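Notes for Vollari open day talk, slot 4

Start when the second group is seated. Thank Viera Oravec for the invitation and Grundwood for the room.

Slide 1. What we saw at Odano in October. Short visit, one morning, one station.

Slide 2. The task log. 3,384 recordings so far, up to 89 in a day. Jozefína has the breakdown if anyone asks - don't read it out.

Slide 3. Hand-held grippers. The operator does the task with one in each hand. Pause on the picture, let the back row look.

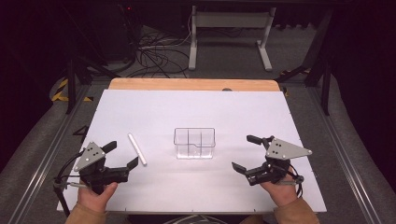
Slide 3: two grippers, four-compartment box and white stick, Odano station

Slide 4. Costs. Skip if past 10:40. Then questions, Nyokabi takes the microphone around.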